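Canelmont Evening School
Materials and Household Objects, handout for session 4
Apr 29, 2021

Topic: the paper cup, the ball and the table top

Please read this before the class. In the last session we spoke about glass and tin. Now we go to lighter things, which move easily when they are touched, and we ask why a thing stays where we put it.

1. The paper cup

A common paper cup has three parts: the wall, the bottom and the rim. The wall is a flat piece of paper in the shape of a fan, rolled and closed along one seam. The rim is made by rolling the upper edge outward. This roll gives the cup most of its stiffness. If you cut it away with scissors, the same cup becomes soft in the hand, and you should try this at home with a used one.

The cup is wider at the mouth than at the bottom. For this reason cups can be stacked, and for the same reason an empty cup falls over easily when it stands in the normal way. Turned over, it stands on its widest circle and is much more steady. The print is then upside down, but for our exercises this has no importance.

2. The ball

A ball on a flat table touches it in a very small area. On a table that is perfectly level it will rest, but few tables are so. Put the ball down gently, take your fingers away and wait. If it begins to roll, note the direction and mark it with a pencil on your paper, not on the table.

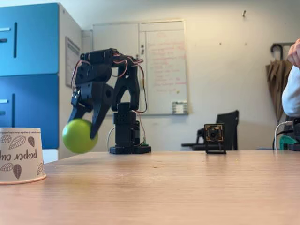
When you hold a ball from two sides, the place of contact matters. If you press above the middle, the ball wants to slip down. If you press below the middle, it wants to go up. Pressing exactly at the middle is the most safe, but it needs a little practice with a small ball. A rough surface forgives more than a smooth one.

3. The table top

Wood is not the same in all directions. Draw your finger along the grain and then across it, with closed eyes, and write down the difference. Wipe the surface before you begin. A single crumb can stop a slow ball or change its way, and then your notes have no value.

Exercise for home

Take one paper cup and one small ball. Stand the cup normally and roll the ball against it from a distance of 40 cm. Then turn the cup over and repeat. Do each part 17 times and write the results in two columns. Do not push the ball, only release it from a folded card.

Students who took the Estis reader from the shelf should bring it back in May. The room in Plolorville is closed next week, so we meet again in the Cisneros building, ground floor, at the usual hour.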